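# Laundry room in a rental building: who sets the dryer time limit?

**teltwood_tenant**

I moved into a building in Lallumby in August. There are 6 washers and 3 dryers for 40 apartments. The lease says "reasonable use of shared laundry" and nothing else. Last Thursday my clothes were taken out of a dryer while the machine still had time on it and left on top of a washer. There is a sign about moving loads, but it has no date or signature and the management office says it didn't post it.
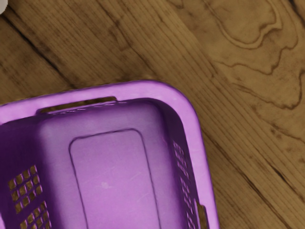
I don't want to start a fight over one load. What I want to know is whether a sign like that counts for anything, and whether I can ask the landlord for written rules. Rent is $1,486 and laundry is listed as included.

## Replies

**plotari_renter**

An unsigned sign isn't part of your lease. Read the lease again for a line about "house rules" or "building policies." If it has one, the landlord can usually add rules, but they should come to you in writing. If it doesn't, the sign is only a request from whoever taped it up.

What I would do:

- Email the office and ask for the current laundry rules as a document. Keep it to two sentences.
- Ask for a grace period after a cycle ends. Ours is ten minutes, and people mostly stick to it.
- Ask whether tenants can fold in the common room, so finished loads get out of the machines sooner. Ours has a long wooden table.
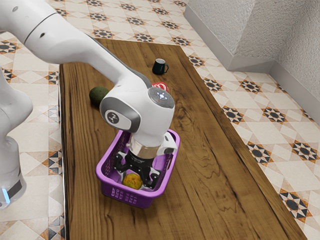
- Save the reply with your lease. You may want it at renewal.

**lai_4b**

Just set a timer on your phone and be there when it ends. Works for me.

**teltwood_tenant**

The load wasn't finished when it was moved, so a timer wouldn't have helped. I did find a house rules line on the last page of the lease. I emailed the office this morning and asked for the document and a grace period. Will post what they send.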